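Moving House With a Man Who Labels Things

Jun 18, 2019

We have been in Zestotthorpe for two months now and I still can't find the tin opener. I mention this first so that you understand the tone of what follows.

Long-time readers (hello, both of you) will remember that in April we left the flat over the dry cleaner's and moved ninety minutes north, to a house with a garden, a porch and a boiler that speaks. Tatu had been planning it since Christmas. He had a notebook. He had a colour for each room, and every box that went into the van had a strip of tape in the right colour on two sides and the lid. Kitchen was red. Bedroom was green. The bathroom was a sort of mustard which, in the light of a hallway at six in the morning, is the same colour as the spare room.

My own system was to put things in bags. I would like it noted that my bags were all unpacked by the Thursday.

The removal firm was called Gavine, and consisted of a father and a son who did not speak to one another but were charming to us. They looked at the tape on the boxes, listened politely while Tatu explained about the mustard, and then put everything in the front room. All of it. You could get to the window if you went sideways and breathed in. The father said it was a lovely bright room, and I suppose he was in a position to know, having been one of the last people to see the floor.

I've been reading old posts from when we moved into the flat, and I was so cheerful. I wrote a whole paragraph about a lamp. We owned a bed, a table and the lamp, and we carried the lot up the stairs ourselves in an afternoon and then had chips. At some point in the years since, we became people with three colanders. I don't remember buying any of them.

My friend Akinyi Mabula has moved more than anyone I know, and her advice was to throw away a third of everything before you pack, and another third when you arrive. I rang her from the porch on the second evening, sitting on a box marked CABLES (MISC, GOOD). She asked what was in the next box along. I said it was marked CABLES (MISC, OTHER). She was quiet for a bit and then asked to speak to Tatu.

They came to an arrangement, the two of them. Anything not opened by the end of May would go to the charity shop with the tape still on. Tatu agreed to this very readily, and I found out why when I came down the next morning and he had opened every single box in the front room. He hadn't taken anything out. He had merely opened them.

So then we had the sorting. I am not a natural sorter. I believe that if a thing has been put in a container it has been dealt with, and that it is greedy to ask for the things inside to face the same way as well.

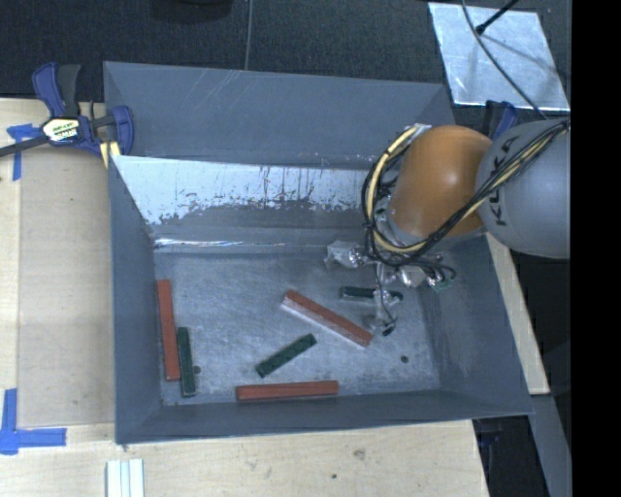
Red ones and green ones, all in the one bin. My kind of filing.

Tatu sorts by what a thing is. I sort by when I last swore at it. Between us we managed the kitchen in nine days, with a short break for an argument about the drawer beside the cooker. He wanted cutlery there, and I wanted what I called "drawer things", by which I meant string, birthday candles, takeaway menus for a town we no longer live in, and the little key that bleeds the radiators. We settled on cutlery in front and drawer things behind, so now you can't open it past halfway, and the key has gone down the back.

Which brings me to the boiler. It's a Trirkach, and it came with the house, along with a 91-page manual and a small panel that says things out loud. Mostly it says "Standby". Once, in the night, it said "Attention". We both lay there giving it our attention, and it had nothing to add.

The man who came to see to it was sent by a place in town called Mutiso, and he was very good, if gloomy. He told us that a new one would be £3,000 before we'd so much as thought about pipes. He also said the old one might go on for years, if we were nice to it. I asked what being nice to it would involve and he said bleeding the radiators. I looked at Tatu. Tatu looked at the drawer.

The garden I'll save for another post, as there is a good deal of it and most of it is bramble. I'll only say that there is a shed, that the shed was full when we got here, and that Tatu has been seen walking towards it with the tape.

And the neighbours on the left brought round a cake, which was kind of them, and a marrow, which I am still thinking about. We had the cake on the porch with our fingers, the plates being at that stage under the curtains.

If anyone knows a way to get a tin of chickpeas open with a screwdriver, the comments are on. I've got the screwdriver. It was in the bathroom box.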